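12 Sep 2020
Bench 2, Rutherford building. Trial of the Drarkia gripper kit, loan unit from Cusdale.

Kit is two fingers, flat pads, mounting plate, cable and a license for their pick software. Loan runs 19 days, then we buy or send it back. Firmware updated before I started; the old version dropped the connection whenever the arm went into hold.

Mounting took more than 90 minutes. The printed sheet has the plate rotated relative to the drawing in the PDF. Go by the PDF. Bolts need a long hex key, the short one in the box fouls on the housing.

Task for today is foam letters, pick from the table and place on the plate. Chose foam because the Astano pads we use now squeeze it too hard and leave dents. Force limit set to 6 N, default speed.

Three letters on the plate, the orange one between two teal ones. Blue ones are still out on the left side of the table.

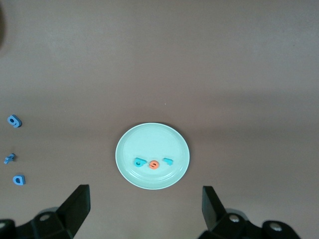
Eduardo Lacson thinks 6 N is still too high for foam and wants the runs repeated at 3 before we write anything to Cusdale. He also asked if the force limit holds when the arm is moving or only at standstill. The manual doesn't say. I've emailed their support.

Other notes:
Pads are held by one small screw each. Check them at the start of a session.
Software wants a fresh calibration after every restart. Slow, and it can't be skipped in this license tier.
Open and close commands work from our own script without their driver, which saves us a port.
Spare pads are sold only in sets. Need the price from Cusdale before the loan ends.

Next: repeat at 3 N, same letters, same speed. Then the thin rubber washers from the parts drawer. Leave the camera mount where it is until both are done.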